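Home Shop Paper Goods Prison Mail Kits Contact

Filed under: Letter-writing supplies, Family & friends inside

The Shezi Correspondence Kit

Anyone who has written to a person in prison knows the real reader is the mailroom. Your cousin gets the letter second, if at all. The mailroom has opinions about glitter, stickers, perfume, crayon, greeting cards that play music, and in one Otmont facility the color of the envelope. The Shezi kit was put together for that first reader, so the second one gets a turn.

Inside the box: 98 sheets of plain white lined paper, 18 plain white envelopes, a pad of mail log forms and a folded card with the rules most often used to send letters back. The paper has no watermark, no border and no scent. It is dull paper and we are proud of it.
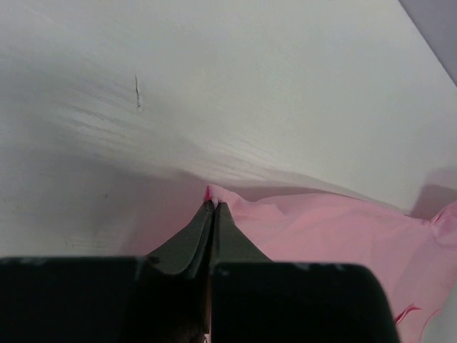

Two tips, nearly point to point.

The mail log is the part people write to us about. Each line has room for the date sent, the number of pages, what was enclosed, and what came back and why. If a letter goes missing you have something to put in front of the grievance office besides a strong feeling. Lawyers like it. One support group in Rekar asked for the log by itself, so now we sell it by itself, at a price that suggests we didn't think very hard.

Envelopes are gummed, with no peel-off strip and no window. Several prisons treat self-seal adhesive as a controlled substance, and a few cut the flap off whatever you send. The return address panel is printed with three faint lines, as a missing return address is still the most popular way to have a letter destroyed.
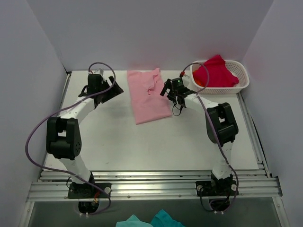
Count your pages before you seal anything. Limits vary, and a mailroom that allows five will not hand over the first five of six – it will send the whole thing home with a form. Where a facility scans its mail and delivers a copy, write on one side only, in black, and keep away from the margins. Scanners used for this purpose seem to have been bought at a yard sale.

What the kit will not do: it won't get around a mail ban, it is not for privileged legal mail, and it doesn't include stamps. Many places refuse loose stamps anyway. For legal correspondence see the Flultano folder set, which comes with its own labels and a much longer page of warnings.

Each kit ships flat, in a plain box, to you. Please don't have it shipped straight to the prison. People do, and the kit comes back to us looking like it has served time.

Price: 17 dollars. Groups ordering seven or more kits pay no shipping. Refills of paper and envelopes are sold separately and fit the same box.

The rules card was last revised 2019-06-21. The next revision is due in September, or sooner if somebody bans staples again. If your facility has a rule we've missed, send us the rejection slip – a phone picture is fine – and we'll add it. We have quite a collection.

We use cookies to remember what is in your cart. By continuing to browse this site you agree to their use. OK Read more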